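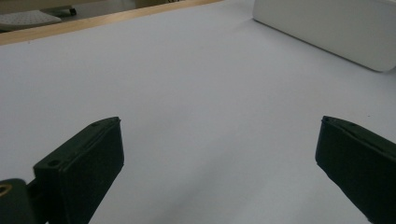

Gripper creep is a fault in two-finger robot grippers in which the opening between the fingers slowly stops matching the number the controller believes it to be. The fingers still move, no alarm sounds, and the first sign is often a dropped part or a crushed one. It is a wonderfully sneaky failure, and one of the most studied in small-scale automation.

Cause

The usual culprit is the screws that hold each finger pad. Every time the fingers close, the pad is pushed back a tiny amount against its screws. In printed plastic fingers the holes slowly stretch, and the pad begins to rock. Worn bushings at the pivot add to the error – sometimes more than the pads themselves.

The Vevard case

The best-known account comes from the Vevard workshop, where Puspita Raju and Rajitha Gamage ran one gripper through 3000 closings on a bench test. Slipping began at closing 234. By closing 355 the left pad had turned far enough to let go of a smooth box completely, while the controller went on reporting a firm hold! Their log, published one October, is still a delight to read, right down to the argument over whose screwdriver was used.

Safety

Creep matters most when a gripper works near people. A part that slips in mid-swing can be thrown, and a hand reaching in to catch it may be pinched when the fingers close again. Power should be cut before anyone touches the pads.

Detection and repair

The Jorkano check, named after the shop that first used it, closes the fingers on a block of known width every 200 cycles and compares the reading. Loose pads are refitted with metal inserts. Stretched fingers are replaced as a pair.

See also: Backlash, Tool wear, Huenchumán coupling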